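Washing old stuffed toys before giving them away

Posted by Ningsih Sopacua in Home & Laundry, December 30, 2022

We are clearing out the playroom and I want to pass the stuffed toys on to the donation shop in Bellamy. They take soft toys only if they are clean and dry. Most of ours have no tags left. I have a front loader with no agitator, and a dryer that runs hot even on low. Can I wash everything together, and how do I know which ones can't go in the machine?

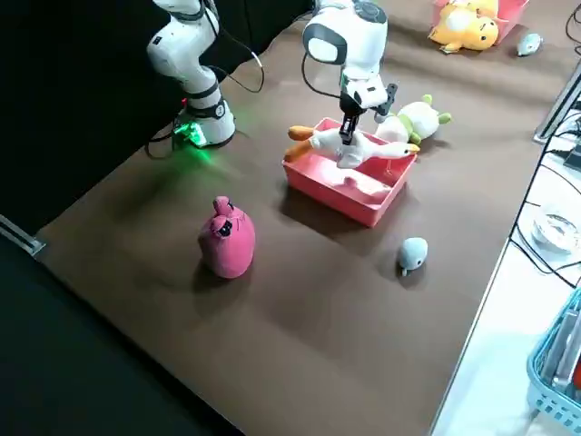
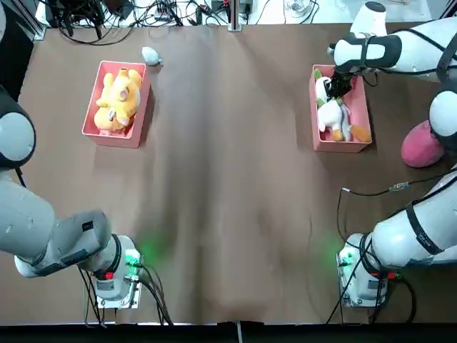
What I already know

One old bear has a music box inside, so he is staying out of the water. My sister-in-law in Peltville says a pillowcase works as well as a mesh bag. I tried cold water and dish soap on a rabbit and it came out stiff. The shop stops taking toys at the start of February, so I have some time but not a lot.

2 replies

Chidubem Ekwueme
Don't do them all in one load. Sort by filling first. Squeeze each one: if you feel beads or pellets, or hear anything crackle, wash that one by hand. Plain polyester stuffing is fine in the machine.

For the machine ones, check the seams and sew up any holes before you start. Tie each toy in a pillowcase – your sister-in-law is right, it does the same job. Use the gentle cycle at 40 degrees C if your washer shows Celsius, otherwise warm. Use half the detergent you would for clothes and add an extra rinse. The stiff rabbit sounds like soap that didn't rinse out. Run it again with no soap at all and brush the fur while it's damp.

Skip your dryer if it runs that hot. Long pile melts at the tips and you can't fix it. Press the toys in a towel and set them on a rack near a fan, and turn them morning and night. Big ones can take 2 days or more. If the middle feels cool when you squeeze it, it's still damp.

For the music box bear, wipe the fur with a cloth wrung out in soapy water, then with a clean damp one. Keep the cloth away from the winding key.

Danish Butt
I just throw mine in with the towels and they come out OK. Lost an eye off one once. Call the shop first though, the one in Fellero quit taking stuffed animals completely and I drove over there with two bags for nothing.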